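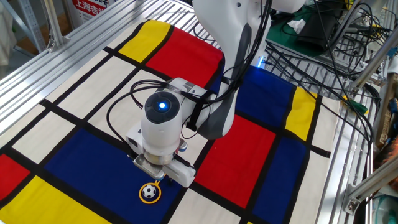 **PRESS RELEASE**
**For immediate use**

# Plavik opens booking for two-day conference on bolted joints in Tumamell

Booking is now open for the Bolted Joints Conference and Exhibition, which Plavik will hold at the Mugo Centre in Tumamell in May. The event covers the design, tightening, inspection and repair of bolted connections in machinery, pipework and steel structures. It is open to anyone who works with them, including designers, maintenance staff, inspectors, buyers and students.

The exhibition halls will hold 33 stands. The conference runs alongside in the main lecture room, which seats 400, with smaller sessions in the two rooms on the upper floor. Entry to the exhibition is free for those who register beforehand. The conference is charged at £179 for both days, including lunch and a printed copy of the papers.

Plavik has run short courses on joint design for several years, and this is the first time it has put on a full conference on the subject. The programme was drawn up from questions sent in by people who had attended those courses.

Muthoni Rotich, events manager at Plavik, said: "We kept getting the same requests. People wanted to hear from the fitter as well as the analyst, and they wanted to try the tools. A one-day course in a hotel doesn't leave room for that. The Mugo Centre has a proper loading bay and a floor that will take the test rigs, and the conference rooms are a short walk from the stands."

## Conference programme

The first day deals with design and calculation. Caroline Lema, a structural engineer who works on crane and gantry repairs, will give the opening talk on joints that have been altered during their working life. She will look at what happens to the original calculation when a plate is replaced with a thicker one, or when a bolt size goes out of stock and something near to it is fitted.

Other sessions on the first day will cover:

- estimating the clamping load when the friction is not known
- thin and soft gasket materials, and how far they relax after tightening
- bolted joints between different metals, including coatings and corrosion
- finite element models of flanges, and when a hand calculation will do
- slotted and oversized holes in steelwork

There will be time for questions after each paper. The last hour is an open session in which delegates can bring a drawing of a joint that is giving them trouble and put it in front of the speakers. Drawings should be sent in by the closing date on the booking form, with company names and part numbers removed.

The second day is concerned with the workshop and the site. Shabani Were, who trains maintenance teams in the process industries, will chair the morning. His own talk is on tightening sequences for large flanges and the ways in which written procedures come to differ from what is done on the job.

"Most of the procedures I see were written for a clear flange at bench height," said Mr Were. "Then the crew gets there and there's a cable tray across half of it. I'd like people to leave with a procedure that still makes sense when you can only reach it from one side."

The afternoon has papers on ultrasonic measurement of bolt stretch, calibration of torque wrenches, reuse of high-strength bolts, and record keeping. Saturnino Calvo will present the results of a series of loosening trials carried out on vibrating screens in a quarry, in which several types of locking washer were fitted to the same machine and checked at each planned stop. Results will be given for every type fitted, and the full tables will be in the printed papers.

A student session takes place on the upper floor on the second afternoon. Each student has 15 minutes to speak. Undergraduate and apprentice projects are equally welcome, and the work does not need to be finished. Those whose proposals are accepted will have their conference fee waived.

## Exhibition

The exhibition covers fasteners, washers and gaskets, thread inserts, lubricants and thread-locking compounds, hand and powered tightening tools, hydraulic tensioners, test machines, measuring equipment and software. Exhibitors have been asked to bring working equipment where they can and to have someone on the stand who is able to answer technical questions.

A demonstration area at the far end of the second hall will be run by Soltitz, the main sponsor of the event. Soltitz makes load cells and joint testing rigs, and will have a flange rig set up throughout both days. Visitors may tighten the flange by whichever method they use at work and take away a printout of the load in each bolt. Booking is not needed for the rig, though there may be a wait at lunchtime.

Hậu Lý, who leads the testing group at Soltitz, said: "The rig is the one we use ourselves for acceptance tests. It will be fitted with new studs at the start of each day and we'll have the lubricant details on a board beside it. If anyone wants to bring their own wrench, they can."

Soltitz staff will also hold short talks beside the rig during the conference breaks. The subjects are how load cells are installed, common faults in readings, and how to prepare a sample joint for testing. They are open to exhibition visitors as well as conference delegates.

Powered tools may be used only on the stands marked on the plan. Ear protection will be handed out at the entrance to the second hall. Visitors wishing to try tensioners will be asked to wear safety glasses and closed shoes.

## Call for further papers

The main programme is full, apart from two places on the second day which have been held back for reports from site. Plavik would like to hear from engineers or fitters who can describe a joint failure and the repair that followed. Case reports may be shorter than the other papers, and names of sites and clients may be left out.

Proposals should be no longer than one page and should state:

- the type of joint and its use
- what went wrong and how it was found
- what was done about it
- whether photographs or measurements may be shown
- who owns the information and has agreed to its release

Product announcements will not be accepted as papers. Suppliers with a new product to show can ask for a slot in the talks area next to the café. These slots are included in the price of a stand and are given out in the order in which requests arrive.

## Booking

Conference places can be booked through the Plavik website or by post using the form in the event leaflet. The fee can be paid by card or by invoice. Those who want to attend for a single day should contact the booking office, as day places will be released later if there is room. Groups from the same employer may share one booking, with names added afterwards.

Places may be passed to a colleague at any time without charge. Cancellations made before the closing date on the form will be refunded in full. After that date the fee is not refundable, but the printed papers will be posted to anyone who has paid and cannot attend.

Exhibition visitors can register online and print a badge at home. Registration at the door will be possible on both days, with proof of employer or place of study. Under-16s cannot be admitted to the halls while powered tools are in use.

Certificates of attendance will be sent by email after the event to delegates who sign in on each day they attend. Delegates who need the certificate to show hours for each session should say so when booking.

## Getting there

The Mugo Centre is on the eastern side of Tumamell, next to the bus station. Trains stop at Tumamell station, and a shuttle bus will run between the station and the centre in the morning and again when the conference closes. Parking is available at the centre but is shared with the swimming pool, and drivers are advised to use the park and ride. Lorries delivering to the exhibition should use the rear entrance and follow the times in the exhibitor manual.

Doors open at 8.30am on both days. The conference starts at 9.30am. The exhibition closes at 5pm on the first day and 4pm on the second.

All the halls and lecture rooms have step-free access, and the upper floor is reached by lift from the main foyer. The lecture room has a hearing loop. Anyone with other access or dietary needs is asked to mention them on the booking form.

An evening meal will be held at the centre after the first day. It is priced separately and can be added to a conference booking. Exhibitors are welcome to attend and should book through their usual contact.

**Ends**

## Notes for editors

1. Plavik organises courses and technical events for mechanical and structural engineers. Its courses are held at its own training rooms and at customers' premises.
2. Soltitz is main sponsor of the event. Sponsorship does not include any say in which papers are accepted.
3. Press passes are free and cover the conference, the exhibition and lunch. They should be requested from Plavik before the event.
4. Muthoni Rotich and Caroline Lema are available for interview. Requests to speak to Hậu Lý should go to Soltitz.
5. The exhibitor list, floor plan and full programme can be supplied on request. The programme may change if a speaker has to withdraw.

**Press contact:** Muthoni Rotich, Events Manager, Plavik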